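The Red Hat

I found the hat on the morning I was meant to be packing. I had two hours before the coach to Serkthorpe and a rucksack with nothing in it but a phone charger, and I was going through the bed the way you do, patting it down for socks, when there was something red.
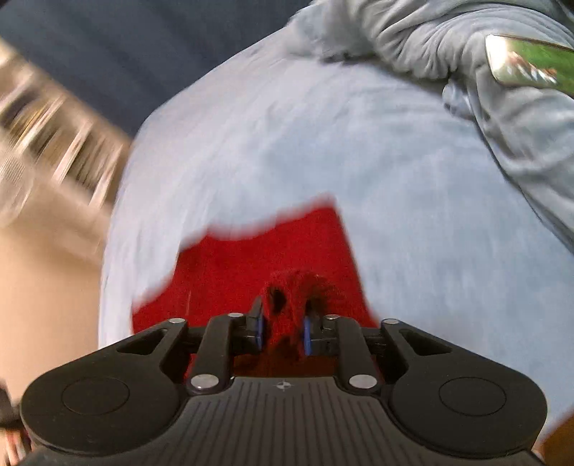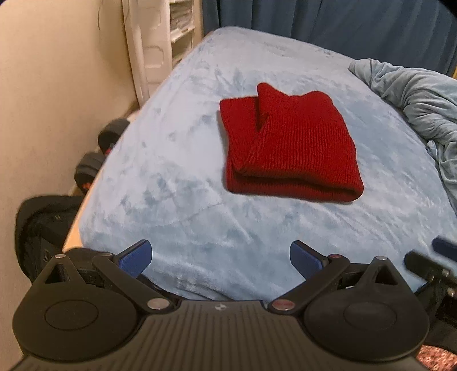
I don't own a red hat. I want that understood. I own a grey one with a hole in it and a green one my aunt knitted before she lost interest in heads. I'd had that room above the dry cleaner's in Tendley for nine months and I knew everything in it, because there wasn't room for anything I didn't know. Bed, blue blanket, the white shelves with the towels on, the curtains I'd put up myself and never got level.

So I sat down next to it and said, 'Well, where did you come from?' – out loud, which is the sort of thing living alone does to you.

It was a good hat! Ribbed, thick, the turned-up bit still springy. I put it on, naturally. It fitted so well that I forgot I had it on and went to make toast, and when I caught myself in the kettle I got quite a fright.

The sensible answer was the launderette. I'd had the blanket washed in February and it had spent a night in their back room in a sack with everyone else's. But that was ages ago, and I'd slept under that blanket and shaken it out of the window and once worn it to the door as a cloak. You'd notice a hat. You'd think you would.

I took it off and folded it in half and put it on the bed again. Then I did the rucksack. Jumpers, the good trousers, a towel off the shelf, the book I'd been pretending to read since the summer. Every time I turned round the hat was there, looking like the only thing in the room that had somewhere to be.

My sister rang to ask if I'd left yet, and I said nearly, and she said that meant no. I asked if she'd ever lost a red hat at mine. She said she'd only been to mine the once, and she'd kept her coat on the whole time, thank you, with that heating. Then she went quiet and said, 'Mum had one.'

Mum had about 100 hats. She left them on trains, on walls, on other people's dogs. She'd never been to Tendley in her life, and by the time I moved there she couldn't have managed the stairs. But the blanket was hers. I'd forgotten that. It came in a bin bag with the saucepans, and it was folded up small with a ribbon round it, and I suppose I'd never thought to look in the hem, where the stitching had gone and left a gap big enough for my hand.

I checked. There was a bus ticket in there as well, and a mint.

I missed the coach, of course. I got the later one, and it rained all the way, and I sat at the back with the hat pulled down over my ears and ate the mint.

Comments (3)

storora_reads
The mint!! I had to put my tea down. My nan's dressing gown was exactly the same, we were finding tissues for years.

Hao
Lovely. I did wonder how the hem survived the launderette, but then I've had a pen go through the wash nine times and still write.

pegbag
More about the aunt please.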